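Cenilville Film Society Members' Forum
Board: Classic and Silent Cinema
Thread: "Honorato" (the harbour drama): which ending should be screened?

Posted by S_Weerasinghe (Programme Secretary)
2 April 2021

Members are invited to comment on the choice of print for our June screening of Honorato. Two versions are available for hire. The first ends with the harbour master signing the false log and walking home. The second adds 11 minutes, in which his daughter takes the log to the magistrate. The hire fee is the same for both. Please keep replies to the matter of the ending, as seating is dealt with elsewhere.

Shahnaz Weerasinghe 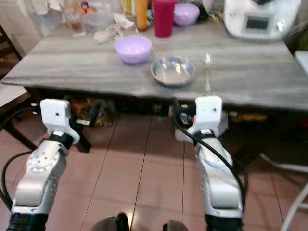 Reply 1
Posted by D.Adomaitis

I wish to record my support for the shorter version. The whole film prepares us for a man who does what he is told, and the final walk along the quay completes that. The magistrate's office is a poor set, the lighting does not match the earlier reels, and the daughter has had only one scene of any length before she is asked to carry the story.

Reply 2
Posted by Orach

I must disagree with the previous member. The daughter has three scenes: the breakfast, the chapel and the visit to the lighthouse. In the last of these she reads the log aloud, and the audience is plainly meant to remember it. Without the magistrate, that reading leads nowhere.

I would also ask which print contains the full storm sequence. The one I saw some years ago had lost most of it.

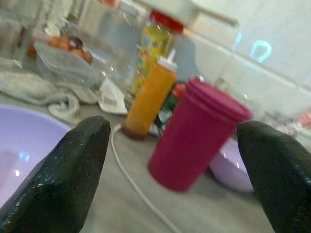 Reply 3
Posted by S_Weerasinghe (Programme Secretary)

Both prints contain the storm. The longer one, listed by the hire library as item 2419, has new subtitles. The shorter retains the old ones, which leave several of the pilot's lines untranslated.

Reply 4
Posted by L_Noiphan

The subtitles ought to settle the question. The pilot's quarrel with the owners explains why the ship left port at all, and newcomers will be lost without it.

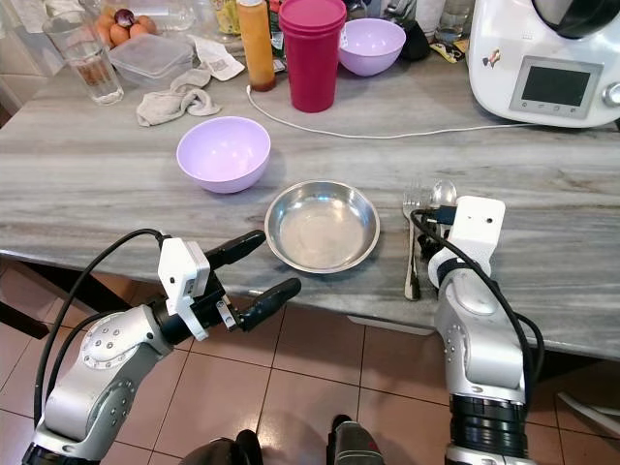

Counter, seen from above

Reply 5
Posted by D.Adomaitis

I accept the point about the subtitles. I do not accept that it bears on the ending. Could the longer print be stopped after the walk, and the remainder shown following the interval for those who wish to stay?

Reply 6
Posted by Orach

I would oppose that strongly. A film should be shown as supplied. We had complaints when Prarance was divided in this manner, and seven members wrote in.

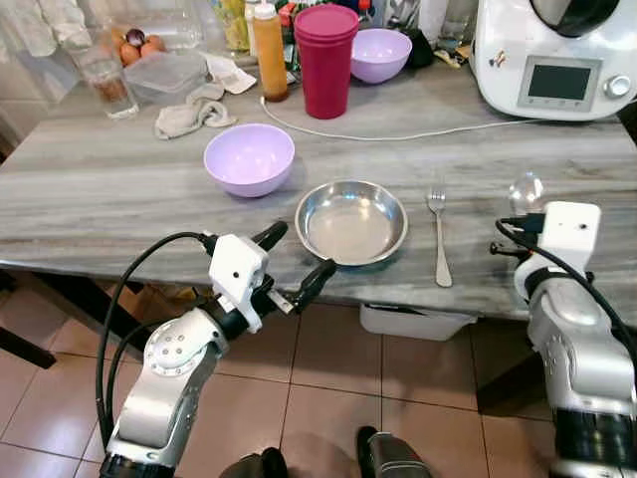
Counter with steel pan

Reply 7
Posted by S_Weerasinghe (Programme Secretary)

The hire terms do not allow a print to be shown in part, so Mr Adomaitis's proposal cannot be taken up. Item 2419 has been reserved. Clementina Meireles will write the programme note and has agreed to mention the shorter ending.

Reply 8
Posted by D.Adomaitis

Noted. I should be grateful if the note could also state which ending was filmed first.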